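Bench 2 notebook, May
Rissanen dual-arm disassembly/reassembly package, evaluation loan
Entry by P. Policarpio

Start 8:40. Carrying on from the install notes. Controller came up clean after the overnight shutdown, no re-homing prompt. Left arm reported a joint temperature warning at power-on and cleared it by itself inside a minute. Logged it, will ask Rissanen whether that is a known start-up artefact or a sensor we should worry about.

What we have on loan: the two arms, a gripper for each, the controller, the parts fixture, and the task software, which Rissanen licenses separately under the name Stavach. The quote treats the fixture as an accessory. In my view it should be treated as part of the core kit, as none of the supplied routines will run without it. The fixture pockets are the reference positions for every pick. Take the fixture off the bench and the software has nowhere to start from.

Purpose of the evaluation, for anyone reading this cold: Grosville wants to know if the package can do component swaps on tower desktops at the refurb line, to a standard where a technician only checks the result. The competing quote is from Drikow, single arm with a tool changer. Drikow is cheaper on hardware and has no fixture to speak of. No decision until both have had the same tests on the same model of machine.

Fixture

Grey plastic, one piece. Sits flat on the slats without shimming. Rissanen's drawing calls for it to be bolted through; we clamped it first, which was a mistake. It crept toward the case over the course of the morning and the card picks started landing shallow. Bolted now. Re-taught the corner points after bolting and the shallow picks stopped.

The pockets are cut for one particular set of parts. If the refurb line sees a mix of desktop models (it does), we would need a second fixture or a blank we can machine ourselves. Rissanen will sell a blank. Price not in the quote, asked for it.

Software

Stavach is set up as a list of moves with a tolerance against each one. The editor is plain and I have no complaints about it. Saving is slow. Undo goes back one step only. Changing the speed on a single move resets the force limit on that move to the default without telling you, and I lost most of an hour to this before I noticed. Anyone editing a routine: set speed first, force limit second, then read both back.

Default force limit is fine for the drive and too high for memory. Lowered it for memory. Left the rest as delivered for now.

The manual is 585 pages as a PDF with no index and a table of contents that stops at chapter level. Search works. The section on collision zones is good. The section on calibration assumes the older controller, and the menu names do not match ours.

Collision zones

Two arms in one tower case is tight. The zones are set as boxes, and you can overlap them as long as you give one arm priority. With left arm priority the right arm parks back behind the case until the zone is released. Safe, but slow. With shared priority they negotiate, which is quicker on paper. I ran it shared at reduced speed and stopped it twice by hand when I did not like the clearance at the drive bays. Neither stop was a contact. Going back to left priority until I have redrawn the box on that side to follow the cage more closely.

Cable routing matters more than the documentation suggests. Leads inside the case are not modelled at all. The software believes the case is a box with a board in it. For the refurb line, somebody would have to dress the leads out of the way before each run, or we accept a higher fault rate. This needs a line of its own in the comparison table because Drikow will have the same problem and I want it scored the same way.

Current set-up

Case on its side, side panel off, open side up. Parts are out of the machine and in the fixture: hard drive upright at the rear, processor in its small pocket, circuit card upright in the slotted holder, memory module in the groove along the front lip. Socket on the board is empty. Left gripper is at the standoff point in front of the drive, and I am holding it there while I check the approach angle against the taught value.

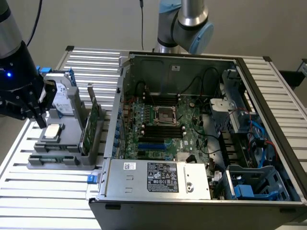 Standoff distance in the routine looks generous to me. Shortening it would save a little on each pick, but the fingers have to clear the bracket on the way in and I would rather have the margin during evaluation. Leave as delivered. Note for later tuning.

Processor pick is the one I trust least. The heat spreader is smooth and the fingers were plainly designed with bigger parts in mind. Rissanen offers a vacuum tip as an option and the rep steered us toward it on the call. That would mean a tool change or giving up one gripper. Want to see the numbers on the standard fingers before anyone agrees to buy the tip. Socket placement stays a manual step for this round whatever the outcome, as we have no spare boards to bend pins on.

Questions out to Rissanen:
Joint temperature warning at power-on, left arm.
Price and lead time on the blank fixture.
Calibration section for the current controller.
Is the force limit reset a bug or intended? If intended, can it be switched off?
Does the Stavach licence cover both arms or is it charged per arm? The quote can be read either way.

To do before the Drikow unit arrives:
Redraw collision box, drive bay side.
Write the test sequence out so it does not depend on the Rissanen fixture, otherwise the comparison is no good.
Photograph lead dressing so it can be repeated.
Back up the routines to the shared drive. The controller keeps only the last saved version.

Stopped 4:15. Arms parked, controller left on to see if the temperature warning comes back without a cold start. Please do not move the fixture. If it has to come off, mark the bolt positions and leave me a note.

PP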